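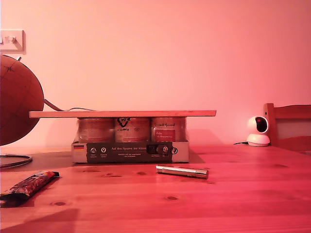
Board across three cans, pine table

kritchie13
I need a low shelf next to the globe. For now it's a board laid over cans in their cardboard tray. Leave it or screw something together?

sosina_a
Leave it. Cans are fine for light stuff.

Rulow
Disagree. The board sticks out more on the left — put weight there and it tips. Center it first.

kritchie13
It only has to hold postcards. I'd like to keep the tray, I like the "Auf den Spuren der Ahnen" print on the front.

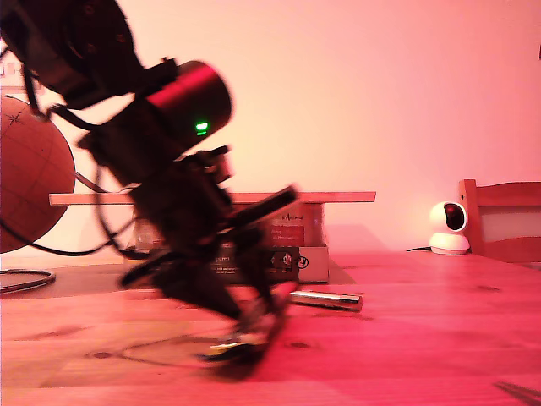 The globe stays where it is too, so the board can't get any longer.

Rulow
Then cut it shorter.

sosina_a
For postcards? No.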